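# Week 6: Totes, bins, and what "one bin" means

Handout to go with the Friday session. Read it before you do the worksheet, and bring the Prisgate floor plan back with you. B. Kpodo

## Where we left off

Last week we looked at shelving, and most of you came away convinced that the shelf decides how a small stockroom works. I'm less sure. In most of the back rooms I've worked in, the shelf was whatever the last tenant left bolted to the wall, and the thing people fought over was the bin. So this week is bins: plastic ones, open-topped, the kind you can carry with two hands when full and one hand when empty.

The supplier literature on this subject is mostly sales material. I've put three of the usual claims below, along with my reasons for doubting them. You're free to doubt me too, but bring something you measured.

## Claim 1: "Maximizes usable volume"

Every catalog gives a volume. Very few say how it was taken. A bin's walls nearly always slope, so that empties will nest, and a sloped wall means the floor is smaller than the mouth. If you multiply the outside length by the outside width by the height, you get a number that describes a box you don't own.

Try it on the Aken order sheet in your packet. The listed footprint is the outside of the rim. Boxed goods have square corners and need a flat place to sit, so for them the size that matters is the floor, and after that the width of the wall at whatever height the goods reach. For soft goods (towels, bagged parts, T-shirts) the slope hardly matters.

Worked numbers from the Prisgate exercise:

| | Planned | Found |
|---|---|---|
| Cartons per bin | 3 | 2 |
| Cartons to store | 168 | 168 |
| Bins needed | 56 | 84 |

The planner had taken the rim measurement and divided. Three cartons fit side by side at the top and two fit at the bottom. You can wedge the third one in on a slant, and people did, and then the bins wouldn't stack. Fifty-six bins was the budget, and the extra twenty-eight had to go somewhere, so they went in the aisle.

Note that the arithmetic in the plan was correct. Somebody checked it and signed it.

## Claim 2: "Color coding reduces errors"

Maybe. I have yet to see a before-and-after count that I'd trust. The usual story is that a stockroom buys new bins in several colors, cleans the place up, throws out the dead stock, relabels everything, and then reports fewer wrong picks. Which of those did it? You can't tell, and neither can they.

Color codes also tend to wear out. The scheme begins as blue for incoming, red for returns, gray for waste. Then the supplier is short on red, or a stack of gray bins gets lent to the shop next door, and by May there are two kinds of blue. At Urnau the written key on the wall and the bins on the floor agreed in the first month. When I went back, I asked four people on shift what blue stood for and got "incoming," "incoming," "anything," and a shrug.

If you do use color:

- Keep it to few enough colors that a new hire can recite them after lunch.
- Put a word on the bin as well. Some of your coworkers can't tell red from green, and they may not have mentioned it.
- Decide in advance what happens when you run out of one color. Write it on the key.
- Don't make color carry two meanings (size and contents, say).

## Claim 3: "Smooth interior for easy cleaning"

This one I partly accept. A molded bin with no loose liner does wipe down faster than a wire basket or a cardboard tray. The word I object to is "smooth," which gets used for bins with folds, seams, and inside corners. Dirt doesn't sit in the middle of a flat wall. It sits where the wall meets the floor and down the corner creases, and a quick wipe goes right over both.

A glossy finish makes this worse for the person inspecting. Shine reads as clean. Under ceiling lights a glossy floor throws back white spots, and those hide dust and scratches about as well as they hide anything. Tilt the bin, or move your head, and look again before you initial the sheet.

## Parts of a bin

You'll need these words for the worksheet, so that we're all measuring the same thing.

**Rim.** The thickened edge around the top. On many bins it has a rounded lip with a flat band below it. The lip stiffens the wall. The band is where people stick labels.

**Wall.** Has an outer face and an inner face, and these don't always match. A fold on the outside may or may not show up inside.

**Rib.** A raised line or change of contour molded into the wall. Catalogs always call these "reinforcing." Some may be. Press the wall on either side and judge for yourself.

**Floor.** The flat area inside at the bottom. Measure from crease to crease, and don't let the tape climb the corner.

**Corner crease.** Where two walls meet. Check here first for cracks in an older bin.

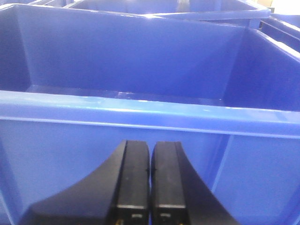

*Fig. 1. Blue plastic bin, front rim and interior. Note the rounded lip with the flat band under it, and how little of the floor shows from this angle.*

That last point in the caption is the one I'd like you to think about. Standing in front of a bin and leaning over slightly, you see plenty of the far wall and only a narrow strip of floor. A quick glance into a bin is mostly a glance at its back wall. If your procedure says "visually confirm empty," ask where the person is standing when they confirm it, and whether a flat packet lying close against the near wall would be seen from there.

The Rønning count sheet had 259 bins marked empty by one person in one shift. I don't say the count was wrong. I do say I'd want to know how it was done before I relied on it, and the sheet had no column for that.

## Worksheet (bring to the next session)

Choose one bin at your workplace or at home. A kitchen storage bin is fine.

1. Measure the outside of the rim, length and width.
2. Measure the floor, crease to crease, length and width.
3. Work out both areas and write down the difference as a percentage of the larger one.
4. Find the published size, if there is one. Say which of your two measurements it matches. If it matches neither, say so and leave it at that.
5. Put a flat object on the floor of the bin, tight against the near wall. Step back until you can't see it. Record your distance and your eye height.
6. Sketch the rim in cross section. Label the lip and the band.

Don't round up. If the tape was bent, measure again.

## Reading

Pages on container sizing in the course packet, plus the Prisgate plan with my notes in the margin. Skip the supplier brochure at the back unless you want to practice on it: underline every number that comes without a method.

Next week: labels, and why they fall off.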